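November 6, 2015

Back on the circulator noise problem. I've been putting this off for a while and the Naldale job finally forced it, so I spent most of today at the bench with the Trikov pump off their system, trying to get it to make the racket the owner hears at night. It won't. Of course it won't! It ran all morning on the test loop as quiet as you please, and I'm starting to think the pump was never the problem.

Setup was the usual one: small loop, expansion tank charged, purge valve at the high point, pump on a rubber mat so I'm not listening to the bench. I started it on low speed, left it for a bit, went to medium, then high. There's a faint hum on high if you put the end of a long screwdriver against the volute and your ear on the handle. Nothing like the growl on the recording from the house. I took the head off afterward and the impeller spins free by hand, no scale to speak of, a little black sludge behind the wear plate that wiped off with a rag. Bearing feels fine to me. If anybody with younger ears wants to try the screwdriver trick before it goes back, please do.

So if the pump's okay then it's something in the house. What I'm leaning toward is air. The system was drained in April when they moved the bedroom radiator, and I can't find anything in the job folder to say it was bled again after the first heat-up. You fill cold, you bleed, everything seems great, and then the first time the water gets properly hot all the dissolved air comes out and goes looking for the worst possible place to sit. In that house the worst possible place is the loop over the porch, where the pipe goes up and over the door with no vent on it at all. I grumbled about that loop when we quoted the job and I'm going to grumble about it here too.
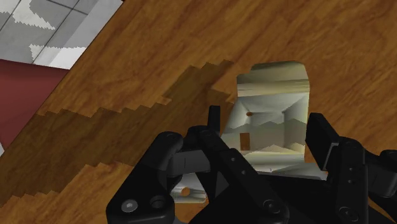 The other thing it could be is the fill pressure. I wrote down what the gauge said when I was out there and it was lower than I'd like for a house with an upstairs, but that gauge is old and it sticks (I tapped it and the needle moved, so who knows). Low pressure at the pump inlet would give you exactly that gravelly sound once the water's hot. Need to take the good gauge and screw it onto the drain cock, get a real number cold and another one hot. Should have done that the first time instead of pulling the pump, but the owner was so sure it was the pump that I went along with it. Lesson for me there.

Tried to fake the low pressure thing on the bench after lunch. Let the loop down bit by bit with the pump on high and the heater element on. It took longer to heat than I remembered – the element may be on its way out, worth checking before somebody needs it for real. But once it was good and hot and I'd bled off enough pressure, there it was, a nasty rattly growl, very close to the recording. Shut it off quick so I wouldn't chew up the impeller. Brought the pressure back up and started it again and it went quiet inside a minute. I was pretty pleased with that!

Then for completeness I did the air version. Put the pressure back to normal, cracked the purge valve the wrong way and let it gulp some. Different noise. More of a gurgle and slosh, comes and goes, and you can hear it travel down the pipe. The recording doesn't sound like that to me. So I talked myself into air all morning and then the bench talked me out of it by mid-afternoon. It could still be both, a low system is going to hang onto its air, but I'd put pressure first now.

Looked through the old jobs for anything similar. Rolland had a noisy one that ended up being a waterlogged expansion tank, where the pressure was fine cold, went sky high hot, lifted the relief valve, and then was too low the next time it cooled off. Round and round. The owner there just thought the floor by the boiler was always a little damp. I didn't look at the discharge pipe at Naldale and I really should have. Adding it to the list.

For the next visit:

Good gauge on the drain cock, read it cold, then hot.
Check the charge in the expansion tank with the water side let down. Bring the bicycle pump.
Look where the relief valve discharge comes out, feel for damp or crust.
Refit the Trikov with new gaskets, both flanges. We have 6 left in the drawer.
Bleed upstairs first heat-up AND again after it's been hot.
Price a vent for the loop over the porch, whether they want it or not.

Gatik still want their flue sampler back, by the way. It's in the gray case under the bench, and the probe filter needs changing before it goes. I'll do it if no one else gets to it.

Left the test loop full but isolated. Heater element is unplugged and I put tape over the plug, please leave it taped until it's been metered.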